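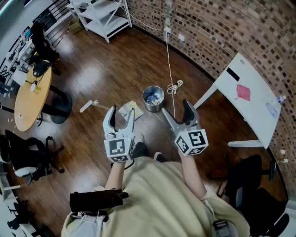 Breswood, Sep 23, 2023

Skellon hand-held grippers, pair — review

We record pick-up and tidying tasks with these to train an arm at work, and I have put 200 sessions on one pair. I bought them to replace an older Sedach set that was heavy and slow to charge.

The good parts first. The gray plastic claws are light enough for a full morning. The black fingertips hold small items well, and the marker cubes at the back give clean tracking in ordinary indoor light.

Now the fault. In February, at session 18, the left claw stopped opening all the way. The trigger came back but the fingers stayed half closed, and the log still reported them as open. We lost 100 takes before Vikas Tomar compared the numbers with the video. The return spring had slipped off its post. The software gives no warning when the two disagree, and for training data that is worse than a claw that simply stops working.

I reseated the spring and it slipped again. Skellon sent a new left unit, which has held up so far. They rate the spring for 2000 cycles, and we go through that quickly.

One safety note. With both hands full you look at the claws and forget your feet. I caught a power cord with my shoe and pulled the charger off the desk — no harm done, but we now tape cords to the wall before a session.

Rathore sells a spare spring kit. Order it with the grippers, and check full open and full close on both sides every morning.

Three stars out of five.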